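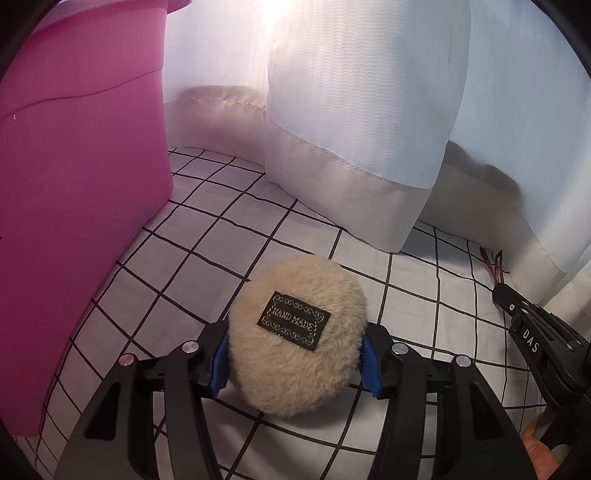 A fluffy pad with a HAND MADE label, held between two soft blue fingertips. The cloth underneath has straight lines on it in real life. The camera bends them.

How do you teach a robot to pick up something fluffy?

Most people, asked to imagine a robot lesson, think of somebody typing very fast in a dark room. There is some typing. There is also a lot of picking things up and putting them down again, which you have been able to do since before you could talk, and which robots find extremely difficult.

At the Drasstead open day in October, visitors could watch this part being done, and then have a go. The demonstration was called Flimow. It is not short for anything. We asked.

What is a hand-held gripper?

Imagine a robot's hand without the robot. It has two fingers that open and close, and a handle for a person to hold. You squeeze, the fingers close, and whatever was between them is now stuck there until you change your mind.

A camera looks down along the fingers, so it sees what the hand sees. Every time somebody picks something up, the camera records it. Later, a computer studies lots of these recordings and tries to work out how the job is done. It is a bit like learning to tie your shoelaces by watching your big sister, if your big sister did it 139 times without sighing.

That was the number on the board by the table when the doors opened: 139 recordings so far. By closing time there were 19 more, and some of those were made by people who had to stand on a box to reach.

Why does the picture look bendy?

The camera has a very wide lens, a little like the peephole in a front door. It can see a lot at once, but it pays for this by curving things, especially near the sides. The dark corners come from the lens as well. The computer doesn't mind. It has never seen a straight tablecloth, so it has nothing to complain about.

Why something fluffy?

A wooden block is a polite sort of object. It has flat sides and it stays the same shape when you pinch it. A fluffy pad has no such manners. Pinch it and it squashes. Its edge is hard to find, because where does the fluff stop and the air begin? You can answer that without thinking. A computer looking at a picture has to make a guess.

Then there is the question of how hard to squeeze. Too softly, and the pad slides out. Too hard, and you have a crumpled pad and a disappointed grown-up. The blue tips help here, as they are soft and give a little when they press against things.

Curtains are just as awkward. Thin white cloth lets the light through, so it can look bright in one place and grey in another, though it is all the same curtain. You know that. The robot has to be shown, and shown again, and then shown on a cloudy day.

Can it use two hands?

You use two hands more than you notice. Try opening a jar with one. (Ask first. Choose a jar that isn't jam.) People making recordings can use a gripper in each hand, and look, there is a second one at the right of our picture, with somebody's fingers on the handle. Using two is harder than it looks. Most visitors managed to bump them together within a minute, and the ones who didn't were showing off.

Does the robot ever get it right?

Sometimes. In the Entwistle Room, next door to the Flimow table, a robot arm called Flirnevov was trying out what it had learned. It had 6 tries at lifting a soft pad and putting it down somewhere else. It managed four. On one try it closed its fingers beautifully on nothing at all, and carried the nothing across the table with great care. It got the biggest clap of the afternoon, which may have given it the wrong idea.

Try it at home

You will need two wooden spoons, a cotton wool ball, a dry sponge and a sock.

Hold one spoon in each hand. Those are your robot fingers, and you may not use your real ones. Pick up the sponge and put it down on a plate. Now do the cotton wool. Now do the sock, and if you are feeling very sure of yourself, try folding it.

Next, do the whole thing again with one eye shut. It's harder to tell how far away things are, and a robot with a single camera has the same trouble.

If you drop the sock, pick it up and start again. Flirnevov does.

Words to know

Gripper: the part of a robot that holds things.
Lens: the curved piece at the front of a camera that light comes through.
Recording: a saved copy of something that happened, so it can be watched later.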